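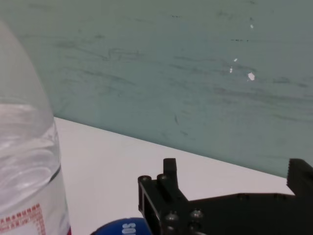
Gistitz Bench Software Group, two-arm tooling

Hello! Grirkon is the little planner we use when both arms have to work around one object on a white table. I (Naveed Mirani) wrote most of it and Shamim Gondal wrote the bits that work, mainly the limit checks. This card covers the bottle set and the loader that goes with it.

Bottles are a pain for perception. Clear plastic, water, a shiny shoulder... the depth estimate goes straight through the top half and lands on the wall. So the loader anchors on the cap and the label and guesses the rest from there. It's cruder than I'd like, but it's fast!
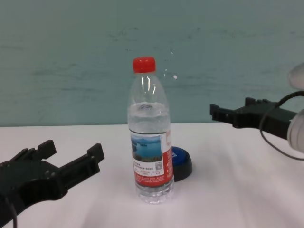

Chest view: red cap, red and white label, one gripper either side.

There are 1000 clips, 53 of them held back for testing. Please don't train on those (I did once, and had a lovely Friday until Shamim spotted it). Each clip has a chest stream and a wrist stream, and they drift by up to 2 ticks, so run the align script before anything else.

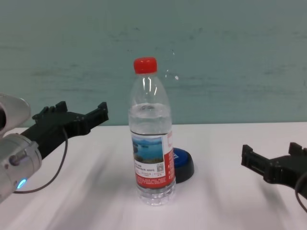 If you skip it the planner still runs, it just aims at where the arm used to be. Set max_speed to 40 for a first go. Anything higher smears the chest stream and the label tracker starts dropping out.

Still to do: the Brarkis exporter is broken for left-arm-only clips. I'm hoping to fix it in April. Bugs to me, limit checks to Shamim.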